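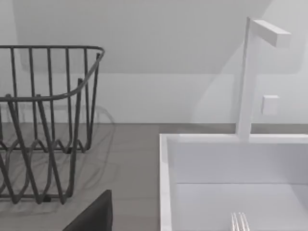
Trivden Robotics Club, Simulation Team

Kitchen Sink Practice Scene, version 6

Hi, I'm Haiyan Li, and I built this one with Lingyun Qin for our dish-loading challenge! You get a dark wire dish rack, a white sink with a tall square faucet, a gray counter and a fork in the basin. The gap between rack and sink is open counter, so you can park stuff there while you plan your next move.

My favorite part is the rack. Those wavy rods took me most of June (the collision shapes were a nightmare, and plates kept falling through the slots).

What's in the download:
Scene file, 157 MB
10 starting layouts
Scoring script for the Kakico round

It's free for club members. Other school teams, send us a note and we'll share the link. Run the scoring script once before you change any layouts, please, or your baseline won't match ours.

Last updated July 2022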